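Subject: Re: [orkier-players] Season pass and the ranked reset
From: Alaric Lindgren

Marisol Ostrowski wrote:

> I think people are being too hard on Ferkano. They've said the reset
> is there to make matches fairer, and the new pass has more in it than
> the last one. If you play most evenings you'll finish it by May.
> Can we give them a season before we all storm off?

Marisol, I'd like to agree with you, and I've tried. But "fairer" was the word used for the last reset as well, and my queue times went up and I kept meeting the same Drudar clan players who flattened me the time before.

A few points, in no special order.

1. The pass. It has more tiers, yes. It has 58 of them, and nine are loading screens. I don't know anyone who looks at a loading screen for longer than they have to.
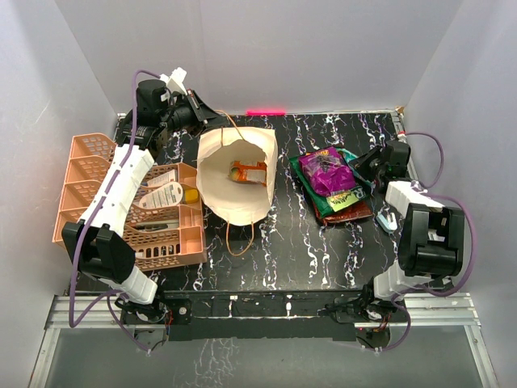
2. The price. The pass costs 400 coins and the smallest bundle doesn't quite cover it, so you buy the next one up and are left with a handful you can't spend. Every shop of this sort works the same way and I doubt it's an accident.

3. The reset itself. I finished last season on 2790 points. I was put back among people still learning the map, and I can't see who that was fair to. They had a miserable evening and I didn't enjoy it much either. If the matchmaking keeps a hidden score, as Ferkano say it does, why did it ignore mine?

You say give it a season. We gave it a season when they took out the old Van Leeuwen map "for repairs", and I'm still waiting for it. I'm not storming off - I've been on this list too long for that - but I won't be paying up front again. If the pass looks any good near the end I'll buy it then, when I can see what I've already earned.

If somebody has kept proper notes on their placement matches, please post them. I'd change my mind for numbers. I won't for another developer blog.

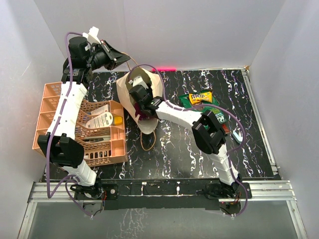 Two arms over the marbled tabletop, orange basket on the left.

Alaric

Shared 9 times | 3 comments

mossgate: Agree on the coins. I've had the same leftovers in my account since I joined.

Marisol Ostrowski: I did say most evenings! I'll post my placements when I've finished them, but I still think you were unlucky.

tinpot_rik: Bring back the Van Leeuwen map and they can charge me what they like.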